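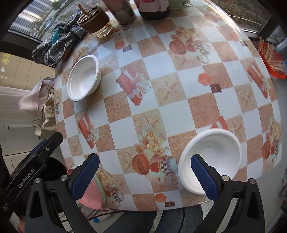
**Maëlle Thiriet**

Avril, 7 h 40

Repris le tableau de dépenses avant le début des prises. Le plafond pour le petit matériel reste à 2 000 euros hors taxes jusqu'à la fin du semestre, aucune rallonge. Hondel a renvoyé son devis dans la nuit : 847 euros la pince à main, livraison comprise, plus un forfait d'entretien annuel à 500 euros qui couvre l'étalonnage et le remplacement des axes. Deux pinces, 1 694. Avec le forfait, 2 194. On dépasse de 194 euros et la question est réglée pour la version complète du devis.

Sans le forfait, il reste 306 euros. Le jeu de patins de rechange de chez Onishi est à 185, ce qui amène le total à 1 879 et laisse 121 euros pour les câbles et la visserie. C'est la variante B du tableau. La variante A, une seule pince avec forfait et patins, tombe à 1 532, mais elle ne permet pas les tâches à deux mains. Or le cahier des charges de Carnora en comporte, et elles ne sont pas en fin de liste : transvasement, pliage, ouverture de boîte à fermoir. Acheter une seule pince revient à repousser la moitié utile du projet.

11 h 15

Travail sur la table à nappe imprimée, près des fenêtres. Deux bols blancs vides, un à gauche, l'autre près du bord, côté opérateur. Pour un chiffrage, le bol est un bon objet de référence : bord épais, intérieur lisse, pas d'anse. Il oblige à choisir entre la prise par le bord, un patin dedans et un patin dehors, et la prise par l'extérieur, qui demande une ouverture bien plus grande. La fiche Hondel donne l'ouverture maximale mais ne dit pas si elle est mesurée entre les patins ou entre les supports nus. Question envoyée. À noter dans la colonne « points bloquants », pas dans « remarques ».

Regardé de près la géométrie des pinces que nous avons en main, marquées GenRobot.AI sur le flanc : patins bleu foncé texturés, bras noirs articulés, biellettes extérieures ajourées, vis de pivot argentées apparentes. Pour l'achat, je retiens surtout ce dernier point. Une vis accessible se contrôle au tournevis entre deux séries. Chez Hondel, les axes sont sous capot et l'ouverture du capot hors atelier annule la garantie – voilà donc à quoi sert le forfait à 500 euros. Si on prend la variante B, il faut l'accord écrit que nous pouvons ouvrir nous-mêmes, sinon l'économie est fictive dès le premier jeu dans une articulation.

Nappe : je la garde dans le protocole. Surface brillante, carreaux clairs et bruns, étoiles de mer, fleurs, paquets cadeaux, tasses. Carnora demande des fonds chargés, et un motif imprimé de tasse à côté d'un vrai récipient est exactement le genre de cas prévu à la section « leurres ». Coût nul, aucune ligne à ouvrir. En revanche il faudra un éclairage d'appoint si on veut travailler après 17 h, avec des reflets constants d'une série à l'autre. Pas budgété. Reporté au semestre suivant avec un point d'interrogation.

14 h 30

Appel avec le service commercial de Hondel. Trois réponses. L'ouverture est mesurée entre les patins, donc la valeur de la fiche est la bonne. Le forfait n'est pas fractionnable. Le capot peut être ouvert par le client si la procédure est signée, ils envoient le document. Je n'ai pas demandé de remise, le tarif de 847 étant déjà celui de la grille enseignement.

Compatibilité des patins Onishi : l'entraxe des trous de fixation n'est pas le même que chez Hondel. Leur technicien propose une platine d'adaptation, sans prix. Je refuse d'inscrire une ligne sans prix. Option de repli, faire tirer la platine à l'atelier de Prulano, qui facture la matière seule. Demander le plan coté, vérifier l'épaisseur ajoutée côté patin, recalculer l'ouverture réelle. Si la platine mange trop de course, la prise du bol par l'extérieur disparaît de la liste et il faut prévenir Carnora avant la commande, pas après.

Vu aussi la gestion du câble. Avec deux pinces tenues en même temps, il y a un câble qui passe à gauche de l'opérateur, et le passage près des jambes n'est pas bon en position assise. Prévoir un guidage sous plateau. Des colliers et une goulotte courte entrent dans les 121 euros.

17 h 50

Mise à jour du tableau. Variante B retenue comme base : deux pinces, un jeu de patins, pas de forfait. Total inchangé à 1 879. Ajouté une colonne pour le temps de maintenance interne, en demi-journées, vide pour le moment. Sans chiffre dans cette colonne, la comparaison avec le forfait ne tient pas et le service achats le verra tout de suite.

Reste à faire :

- procédure d'ouverture du capot signée par Hondel
- plan coté des patins Onishi
- délai d'impression à Prulano
- confirmation par Carnora de l'ordre des tâches à deux mains
- goulotte et colliers, référence à choisir

Le devis Hondel est valable jusqu'à la fin avril. Demande d'achat à déposer dès réception du plan coté.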